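25 Feb 2021

Tote unloading again, Gendell arm, two-finger gripper. Ran 40 picks on mixed hardware from the Tomham shelf. Rigid boxes are fine. Flat washers and thin packets are still poor: the fingertips ride over them or push them along the floor until they meet a wall.

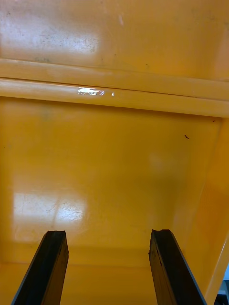

Glare remains the other problem. Orange plastic under the overhead lights gives pale patches, and the depth data drops out over them. Scratches make it worse. I lowered the exposure and got 4 fewer false detections, at the cost of more noise in the corners.

Prarilis wants to know if this can do a shop-floor shift. My answer is no for small parts, maybe for boxed stock — with a person clearing jams. Tomorrow: softer tips, same bin, 8 packets per run.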